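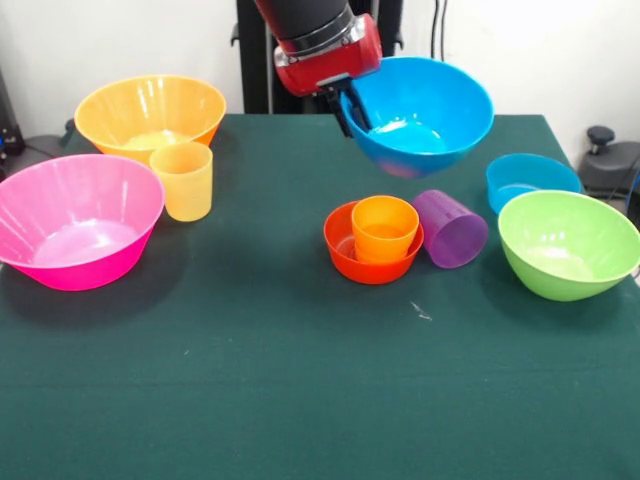

How to Read a Cricket Score

The first time I looked at a cricket score I thought somebody had made a typing mistake. It said 105/3. Was that a fraction? Was one team beating the other by a whole lot? I grew up on baseball, so I was completely lost, and I had to watch a few games before I got the hang of it. Let me save you some time!

The big number is runs. Two batters are out on the field together, one at each end of a strip called the pitch. When one of them hits the ball, they can both run and swap ends, and that's one run. If there's time they can turn and go again. If the ball rolls or bounces all the way to the boundary (that's the edge of the field), it's four runs and they can stop running. If it sails over the boundary without touching the ground, it's six. I always jump up for a six, even when it's the other team's.

The little number is wickets. Every time a batter gets out, the bowling team has "taken a wicket." So 105/3 means one team has 105 runs and has lost three batters. People say it out loud as "105 for 3." (In Australia they flip it around and say "3 for 105," just to keep you on your toes.)

A team has 11 players, but it's all out when ten wickets are gone. Why ten? Well, batters work in pairs, so the last one has no partner left.

Then there are overs. One over is six proper balls from the same bowler. After that a different bowler has a go from the other end. When you see 12.4 on the scoreboard it looks like a decimal, but it isn't one! It means 12 whole overs plus four balls of the next one. You'll never see 12.7, and now you know why.

Okay, let's try it with a game. My local team is Trurnside, and in May they played Skandden. Skandden batted first and made 108. That gave Trurnside a target of 109, one more than Skandden's score, because getting 108 would only make it a tie. Trurnside got to 105 for 3 and needed four more. Then, smack, the ball went skidding off to the boundary for four. 109 for 3, game over, and I had no voice left on Monday.

The paper said Trurnside "won by seven wickets." That's the part that used to puzzle me most. They'd lost three of their ten wickets, so they still had seven to spare. If the team batting first wins, you count the runs instead. Say Gape makes 109 and Gitenent is all out for 105. Gape wins by four runs.

Next time there's a game on, cover up the commentary and see if you can tell who's ahead from the numbers. It gets pretty tricky near the end, when both teams still have a chance. I still get it wrong sometimes.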